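Sorting Night Is Back at the Trallwood Hobby Room

I went along to the August sorting night at the Trallwood hobby room expecting to stay an hour, and I got home close to eleven with glue on my sleeve. If you haven't been, the idea is simple. You bring the stuff that lives in a drawer at home (spare parts, half a sewing kit, seed packets, whatever) and you leave with it in some kind of order!

The room is upstairs from the old Pinton shoe store, and it reopened this summer after new wiring and a lot of paint. The bill came to $3,751, and bake sales and one very long yard sale covered $3,456 of it. The rest came out of the coffee jar, which I'm told is now empty again.

What people wanted to talk about, though, was the dividers. Nermina Kadrić has been making compartment trays out of cardboard, and she's gotten really good at them – thin partitions slotted into a grid, yellow paint on the base, rows of little spaces for anything that tends to wander off. I want one for my buttons. I want another one for the kitchen, if I can get my family to leave it alone.

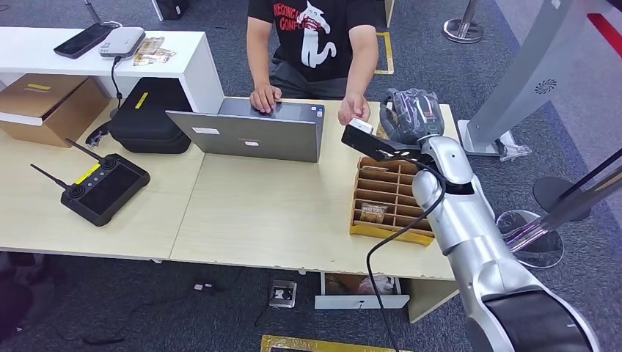 By Dorottya Vörös, Clodach Street

One of the trays was already out on the table with a snack packet sitting in a slot, next to a laptop and a handheld remote controller with two antennas. Behind the controller there's a padded zip case, which is way ahead of most of what I own. I also liked the cartoon cat T-shirt behind the laptop very much and would wear it myself.

Nermina cuts her partitions with a plain craft knife and a steel ruler. She told me the trick is to paint the base first and let it dry overnight, before any of the partitions go in. I did it the other way around at her bench, hence the sleeve.

The next session starts at 6:30 p.m. and the door is the green one beside Vincze Bakery, up 2 flights of stairs. Bring clean cardboard if you have it, the stiffer the better, and a shoebox of something that needs sorting. Cookies are welcome too – we ran out by eight. To save a seat, leave your name on the sheet inside the door or call extension 759.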